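Automation at the Waten garment-care plant

The Waten plant is an industrial laundry and garment-care plant in Skitovham which handles work clothing, hotel uniforms and plain cotton shirts for rental customers. It belongs to the textile service firm Shearer. In the literature on workplace automation it is known mostly for its program to automate the handling of loose garments, and for the written agreement with the workers that came with this program. The plant employs 229 people in washing, drying, sorting, folding and dispatch.

Background

Industrial laundries were mechanized early. Tunnel washers, dryers and flatwork ironers took over most of the heavy work long before the events described in this article, and at Waten the washing hall was already run by a small team. The work which remained manual was the work between the machines. A person had to take a garment out of a mixed pile, find the hem or the shoulders, turn it the right way, check it for holes and stains, and lay it down flat for folding.

This work is difficult to automate. A sheet is a large rectangle and its corners can be found by simple sensors, but a T-shirt has no fixed shape when it lies in a pile. The sleeves can be inside the body, the neck can be under the back, and two dark garments next to each other can look like one. Folding machines for shirts existed at the plant, but each of them needed a person at the front who fed it. The workers called this position "the mouth", and it was the least liked place in the building. A shift at the mouth meant the same movement of the arms for the whole time, and complaints about pain in the shoulder and wrist came from this position more often than from any other.

The Burkov line

The new line is named after Burkov, the supplier of its control system. It was installed in the former mending room, on the side of the building which faces the yard. The first 3 stations were put into use in July, and others were added later, until there were 9. The stations stand in one row, with a walkway behind them for the people who bring the carts.

The task given to the stations is narrow. A station must take a knitted garment from the table by the hem, lift it, bring it to a flat position and give it to the folding machine. Shirts with buttons, trousers and anything with a zipper are still fed by hand. The plant decided on this limit in the planning stage, and it has been kept.

Teaching by hand

The movements of the line are not written as fixed programs. They are learned from recordings of people doing the same work. A worker holds a gripper tool with two fingers, a hand-held version of the one on the machine, and with this tool picks up, pulls and spreads garments on a table in the usual way. The recordings are then used to train the control system. Inside the plant this activity is called "showing".

At first the showing was done by technicians of the supplier. The results were poor, and Irén Szilágyi, then a shift leader in the folding hall, pointed out in a meeting that the technicians did not handle cloth as the folders did. They pinched too much fabric, and they lifted before the hem was free. After this meeting the work was offered to folders with long experience, at a higher hourly rate. A session of showing lasts 40 minutes, and after it the worker goes back to other tasks.

Several habits of the folders had to be discussed before they could be shown. With bare hands, an experienced folder does not look for the hem with her eyes only. She pushes the fabric a little with the side of the finger and feels where the doubled edge is. With the gripper this is not possible in the same way, and the workers had to find another approach — they come in low along the table, place one finger on each side of the hem, and close only when the edge lies between them.
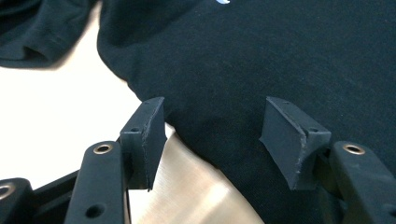

Dark knitwear was given more attention than any other group of garments. Black shirts make up a large part of the plant's restaurant and stage clothing, and on them the folds show weakly and the edge of one layer is hard to tell from the next. White cotton has a different problem, because it can disappear against a light table. The folders who did the showing kept a notebook with remarks on both cases, and parts of this notebook were later copied into the training material for new employees who never work with the line at all.

Changes in jobs

The number of feeding positions for knitted garments was reduced, and the position at the mouth was closed on all the folding machines which the line serves. The people who had worked there were moved to inspection, to mending, to the carts, or to the new position of line attendant. A line attendant looks after several stations at once, clears garments which were gripped wrongly, and decides when a station must be stopped. The position requires a short course and an examination at the machine.

The change was not received in the same way by everybody. Workers who moved to inspection reported less pain but more tiredness of the eyes, and asked for better lamps, which they got after a delay. Some attendants described the work as lonely. In the folding hall two people had stood opposite each other and could talk through the shift, while on the line an attendant walks alone from one station to the next. The breaks were later set so that all attendants take them together.

Pay was the second subject of dispute. In the old system a folder received a bonus for each full cart. On the line the speed depends mostly on the machine, and the bonus no longer made sense. For a time the attendants earned less than the folders they had been before, although their responsibility was greater. This was corrected with a fixed supplement, but the question of who has a right to it when an attendant replaces a colleague in another hall has come back several times.

The agreement

The agreement on automation at Waten was negotiated for the workers by Jolán Borbély, a mender by trade and the elected representative of the finishing department. It is short and written in plain words. Its main points are:

No permanent employee is dismissed as a result of the line.
Showing is voluntary and is paid at the higher rate.
Recordings may be used to train the line, but not to measure the speed of the person who made them.
A worker may ask for her recordings to be deleted, within one month after the session.
The attendant has the last word on stopping a station, and no reason must be given at the moment of stopping.

The third point took the longest time. The management wished to compare recordings in order to choose the best ones, and for this it needed some measure of quality. The text finally allows the recordings to be compared, but only after the names are removed, and only by a person who does not plan the shifts.

The agreement does not say what happens when an employee retires or leaves. Places that became free in this way have partly not been filled again, and the representatives have criticized this as a slow reduction of the staff. The management answers that the amount of work has also changed, as several customers now rent fewer uniforms. Both statements can be found in the yearly reports of the plant, and the matter is open.

Daily operation

The line runs in two shifts, and the first begins at 6 a.m. Before the start, the attendant wipes the tables and the metal parts, checks the finger pads of the grippers for wear, and runs one light and one dark garment through each station. Worn pads are the most common cause of bad grips. Their edges become rough with use, and a rough edge can pull a thread out of fine knitwear, so the pads are changed before they look completely used — a rule which was introduced after complaints from a hotel customer.

Garments which the line cannot handle go into a gray cart at the end of the row and are folded by hand. Damp garments are the usual content of this cart, together with very small sizes and shirts which came out of the dryer twisted around another piece. The attendants write the reason on a sheet, and new sessions of showing are planned from these sheets.

Hand folding has not disappeared from the plant. The folding hall is still used for shirts with buttons and for small orders, and every new line attendant spends the first weeks there.

See also

Industrial laundry
Learning from demonstration
Repetitive strain injury
Works agreement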